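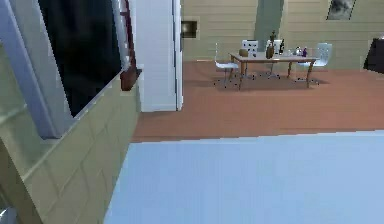 Rendering, view across the pale blue surface to the wood floor, tiled wall at left

Pekudik Neighborhood Swap and Repair Club
Minutes of the general meeting, Jul 16, 2018

Start time was as posted. The June minutes were read and approved with one fix: the book table raised $480, and the earlier draft had left that line blank.

1. Summer swap
What a turnout we had in June! Nearly 2000 items changed hands, our best swap ever, and the garden corner was picked clean before lunch (even the cracked pots went). Members loved having the kids' books near the door, so we'll keep them there. The clothing racks were too close together, and people with strollers had a hard time getting by. Agreed to move the racks along the back wall next time.

2. Repair bench
The bench now has 11 regular fixers, and lamps are still the thing people bring in most. Two members offered to run a beginners' evening on sewing machines, which got a big cheer. We have one old Pasix machine to practice on. It needs a belt. Motion to spend up to $8 on the belt passed, all in favor.

3. Room for the winter
Long and happy talk about the Bárány Street rooms. The rent is the same as what we pay now, there's a ramp, and the bus stops right outside! Some worry over parking on market days. Members who have been to the Zurico hall said the sound there is hard on people with hearing aids, so that one is off the list. Vote on Bárány Street put off until everyone who wants to visit has had a chance.

4. Seed library
The bean jars are full and the tomato envelopes are nearly gone. Please, please write the year on your envelopes! A member brought purple pole beans from a cousin's garden and there were enough for all who asked. We'd love more flowers this fall, above all anything that bees go for.

5. Other business
The coffee urn is back and it works. Cookie sign-up sheet went around and came back full. The lost and found box still holds a green umbrella and one child's rain boot.

Next meeting: same room, same time, second week of the month. Bring a mug.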